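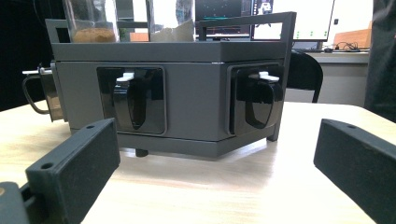
Banquet and Events Coordinator, Larusstead House

Full time, permanent. Start in December or sooner.

Most ads for this kind of work promise a vibrant team and a passion for hospitality. We've read a lot of them and we're not sure what they mean, so we'll stick to the job.

Larusstead House has 16 function rooms across two buildings. The largest, the Vanden Room, is licensed for 1000 people standing. We doubt anyone has enjoyed being in it with 999 others, and a good part of your work will be talking clients down to a sensible number. The smallest is the Kelmendi Room, a boardroom for 34 that gets booked for everything from union meetings to christenings.

What you would do

Answer enquiries and write quotes that match what the client finally pays. Walk people through the rooms. Draw up running sheets for the kitchen and floor staff. Be on site for the events you have booked, including evenings and weekends, until the last guest has gone or 2 am, whichever comes first. Chase deposits. Deal with the band that says it was told there would be a stage.

We use a booking program called Desport. The sales rep told us it would halve our paperwork. It hasn't, but it does stop double bookings and you will need to learn it. Training takes a day.

What we need

Two years or more in events, catering or hotel work. Clear written English. A current Responsible Service of Alcohol certificate, or willingness to get one before you start. A driver's licence is useful, as the last bus leaves well before most weddings do.

A degree in event management is fine. So is no degree. We have hired both kinds and couldn't pick a winner.

What you get

Award wages plus penalty rates, paid fortnightly. Time in lieu that you can take, with the dates written into the roster. Staff meals on event days. Parking behind the east building. There is no bonus scheme. We tried one and it mainly produced arguments over who had brought in which client.

How to apply

Send a résumé and one page telling us about a function that went wrong and what you did about it. Please don't send the one where your only fault was caring too much. Applications go to Melaniia Sirko, functions manager, through the contact form on this site or at the front office before 5 pm.

Shortlisted people will be asked to work one paid evening shift with us before either side decides. Recruitment agencies, please don't call.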